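4. What the rules ask of a two-armed cell

4.1 Scope and the word "clear"

Written rules for small manipulation cells tend to be borrowed from larger machines, and the borrowing shows. The Drodstead code of practice, under which our own cells are run, devotes a page and a half to fencing and a single line to what may be left on the table. The line reads, in full, "the work surface shall be kept clear". Anyone who has tried to teach a robot to tidy a clear work surface will see the difficulty.

Over one April we compared the code with daily practice in cells set up for household tasks. We went through 40 session logs and marked every entry in which an operator had cited a rule, bent one, or made one up on the spot. The third sort was the most common. Figure 4 shows a cell during the period under review.
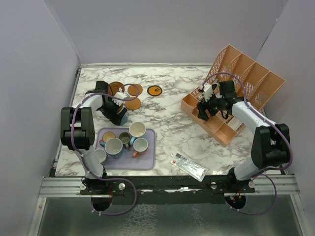
Natália Calado

Figure 4. A shared table with two arms, one over the coasters and one over the organizer.

The operators had settled on a working definition long before we arrived. In their usage, clear means that everything on the table belongs to the task and everything else is in somebody's pocket. We have adopted this wording, minus the pocket, as Rule 1 in the revised set. It has the modest advantage of being possible to follow.

4.2 Objects near the edge

The code has a good deal to say about people leaning in over the edge of a table and very little about objects leaning out. Our proposed Rule 2 forbids any task object from crossing the front edge at the start of an episode. It is also, by a comfortable margin, the rule that gets ignored most. In Figure 4 a long package near the right arm's base has a corner resting over the dark mounting strip. A strict reading would stop the session there. The logs suggest that a strict reading was attempted 3 times and then quietly retired.

Muriithi, who drafted the first version of the rule, wanted a taped margin 30 mm wide along the front of every table. The Posano site tried it. The tape curled, the grippers picked at it, and for a while the margin was the most frequently manipulated object in the building. We now recommend a check by eye before the arms are enabled, with the result written down. The written part matters more than the eye, in our experience, as people will look at an overhang and see a tidy table if no box has to be ticked.

4.3 Cable dress

External cables receive a fuller treatment, mostly because they had already caused trouble by the time the code was revised. The current text allows "reasonable slack" and leaves reasonableness to the reader.
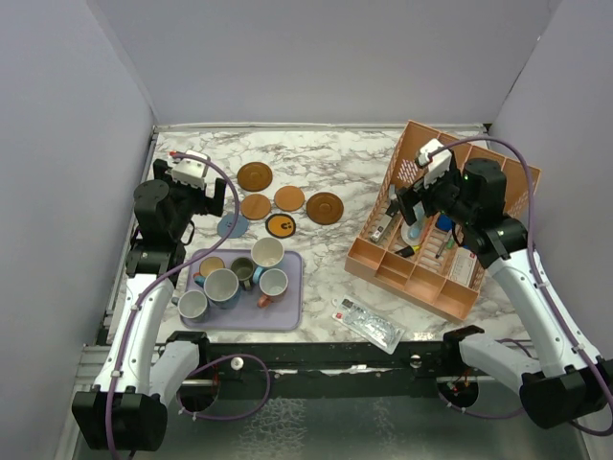
Our objection to "reasonable slack" is that it treats a cable as something belonging to the arm, to be judged while the arm is parked. A cable on a moving arm also belongs to the work area. The purple one on the left arm here is tied to the long link, as the code would wish, yet its upper run arches out over the tray of mugs and across the blue-grey coaster. No clause is broken by this. We suggest that one ought to be, or at least that the arch should count as part of the arm's envelope when objects are laid out. Rule 5 therefore asks for cable dress to be inspected at the far reach of each arm, as well as at rest, and for the widest loop to be recorded with the cell's other dimensions.

Calado notes that shorter loops bring their own penalty: a cable pulled taut at the wrist will wear at the connector, and connectors cost more than mugs. The Magalhães group has gone the other way and fixed its cables flat to every link, at the price of a longer job each time an arm is serviced. We take no side, beyond asking that whichever practice a site prefers be written where the evening operator can find it.

4.4 Who may change the rules

Of the 16 local rules we found in use, most were on paper notes and one had been written on the back of another. The Coltier site keeps its notes in a binder, which we initially took for a sign of rigour and later learned was a sign of a draughty room. Under the revised set, a local rule lapses at the end of the month unless an operator signs it again. Several have already lapsed, and the operators continue to follow them.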